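Chapter 7
Sorting with Two Arms: Learning from Demonstration

A robot that sorts objects into containers has to settle two matters at every moment: which object to go for, and how to move toward it. In a factory cell both are often fixed in advance by an engineer. The method in this chapter leaves both to a policy trained on recorded demonstrations, in which a person guides the arms through the task and the system stores what the cameras saw together with the motion of each joint.

Our running case is the Jakireck study, led by Trefor Gwilliam. The task is simple to state. Limes go in the clear container, orange and yellow fruit in the pink one, and garlic in the teal one. Two arms share the table, and either may reach any container. The group recorded 800 demonstrations and held back 100 starting layouts for testing.
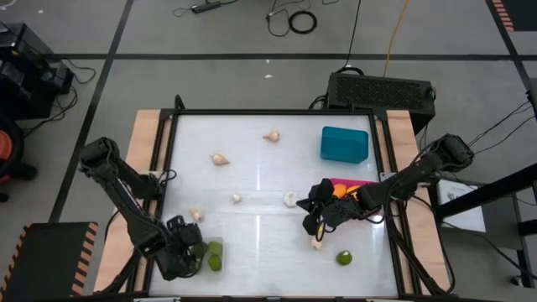
Why use two arms for a task that one could finish alone?
A second arm shortens the run only if the two can work at once without blocking each other. Sorting is a good place to study this, as most objects could be taken by either arm and the choice affects what the other can do next.

7.1 What a demonstration contains

Each demonstration is stored as a sequence of time steps. A step holds the camera images, the joint positions of both arms, and the opening of each gripper. The action to be learned is the set of joint positions a short time later. No labels name the objects. If the policy treats a lime and a garlic bulb differently, it has picked that up from the images and from where the demonstrator carried each one.

Starting layouts matter as much as the number of recordings. In an early set, called Sikau, garlic nearly always started on the left. The policy trained on it sent the left arm toward that side even when the garlic had been moved. The later set, Joo, mixed positions freely and also included layouts with some fruit already sorted, so that the policy would meet the task at different stages.

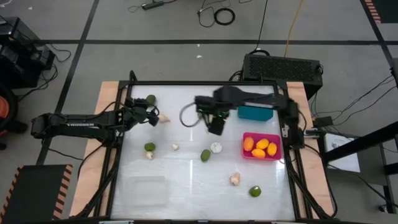 7.2 Measuring success

A run can fail in one place and go well everywhere else. Counting only perfect runs hides this, so the study reports two numbers. The first is the share of runs in which every object ended in its proper container. The second, called Fullness, is the share of all objects placed correctly, taken across all runs.

On the 100 test layouts, the policy trained on Joo completed 58 without error. Its Fullness score was much higher — most failed runs missed a single object. The usual cause was an object lying near the middle of the table, where both arms started toward it and then both drew back. We return to this hesitation in Section 7.4.
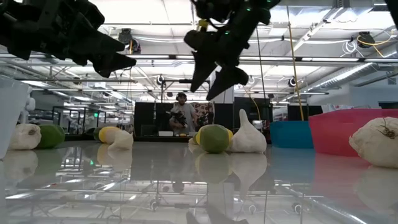
Figure 7.3. Both grippers over the table, seen from a low viewpoint, with the teal and pink bins at right.

Before going further, you should be able to write out the observation and the action for a single time step, and to say how many numbers each holds for a pair of arms with a given number of joints. Exercise 1 at the end of the chapter works through the count.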